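I joined the robotics club at Sisside in December, mostly to get out of the house on Wednesday evenings. I had done some programming at work and thought I would end up fixing other people's code. For the first few weeks I did exactly that. Then the club picked its project for the Hatska round, and I was put on the bag group.

Hatska is a small competition for clubs and evening classes. Every team gets the same list of household jobs and picks 2 of them. We picked folding a towel and handling a trash bag. The towel group is ahead of us and lets us know it. The rules for the bag are short: a two-armed robot has to open it, move it and get it in or out of a wastebasket, and the bag can't tear. A full run is worth 200 points. Our best practice score so far is 103.

Bags are hard for dull reasons. The film is thin and you can see through it, so the software often has a poor idea of where the edge is. It also changes shape every time you touch it. A gripper that works fine on a wooden block will close on air next to a bag, or pick up two layers when you wanted one. We spent a whole evening on the rim alone.

We drive the arms by hand for now and record each attempt, and later we train on the recordings. The club's target is 990 attempts before we let the robot try it alone. Driving is tiring. Your wrists get sore and you start rushing, so we swap after every ten tries and the person coming off writes up the log. I was skeptical about the log at first — it seemed like paperwork — but it has saved us twice. Once it showed that nearly all our bad runs came from the same corner of the wastebasket.

The other thing I've learned is to leave the setup alone. We use the nightstand spot for the bag job and don't move the furniture between runs. A class from Galbraith that entered last time told us they lost a month of data by changing rooms halfway through.

Still to do: a better grip on the knot, and a name for the robot. The current one is Prallness, which came off a spelling mistake in our entry form, and I expect it will stick.
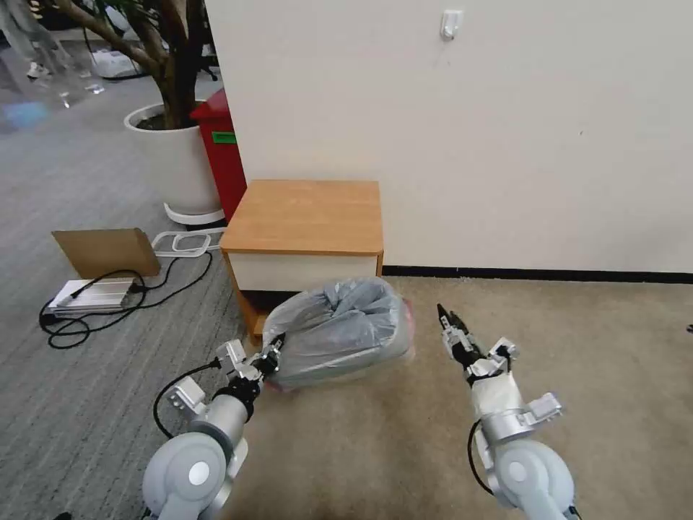
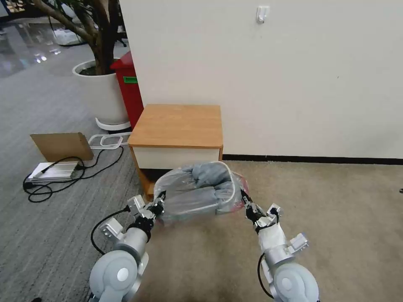

Both arms on the bag in this one. 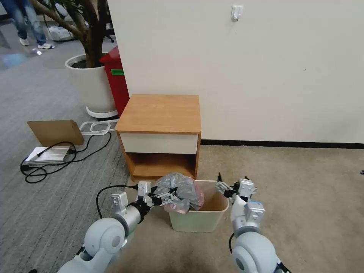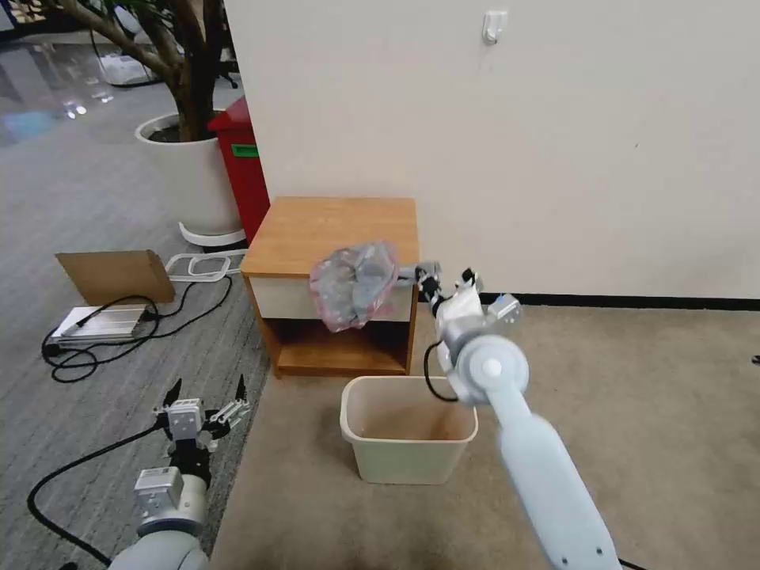
Posted by the Sisside bag group's slowest driver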